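How Our Club Teaches a Robot to Pick Things Up

Banero is the robot club at our school in Grekham. We meet after lessons every Thursday, and you can join from age nine. This page tells you what we do in our project.

A robot does not know how to hold a thing. You learned it when you were a baby, by trying many times. Our robot must learn it also, but it learns from us. We show it the same small job again and again, and the computer keeps every try.

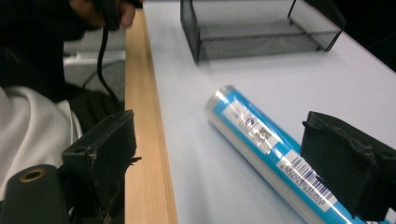

The first job is to close the fingers in the right place. If they close too near to the end, the thing can turn or fall. Round things are the most difficult, like the roll with the blue band that lies between the two black fingers. It is also shiny, and shiny things can confuse a camera. So we go slowly. Every try gets a number in our notebook, and now we have 589. We want to reach 800 in January.

The second job is to put a thing into a box, or to take it out again. 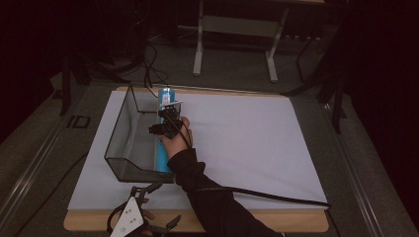
For this job you wear a part of the tool on your own hand. It feels strange in the beginning, and you must not hurry. The blue can stands upright in the clear box, and the hand holds it around the middle. Try it at home with a can and a bowl! Move your hand slowly and say aloud what each finger does. You will find that it is a lot to explain.

Words to know
Gripper: the hand of a robot.
Try: one time that we do the job, from start to end.

Written by the Banero club, 16 Oct 2025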